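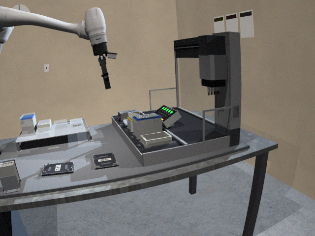
**Figure 3.** Simulated workcell, Kevdale layout. Arm at left, liquid handler at right, plate holders on the bench between them and the front edge.

### 4.2 Bench work after the changeover

Before the arm, plate moves at Kevdale were done by hand, by whoever was on shift. Eight technicians, 336 plates on a full day. Dull work, sore wrists, but also the time when people talked. The layout in Fig. 3 was drawn up with Skimmont and shown to staff before anything was bolted down. Useful - two of the technicians asked for the plate holders to be moved, and they were.

What changed. Less pipetting, much less carrying. More waiting near the machine, more filling of reservoirs and tip trays, more clearing of faults. We logged 2166 stops over the trial; most were short and most were cleared by the nearest person, not the one on the rota. Kieran Tapley, the shift lead, put it this way: "I used to plan people. Now I plan round the deck."

Pay grades did not move. Training did, a bit - the Dolonau site gave its staff a full day, Kevdale gave a morning. Technicians at both sites said they wanted to be able to edit run files themselfs, and at niether site were they allowed to. The Sundaram scheduler hides them from bench log-ins. We come back to this in 4.3, with the December interviews.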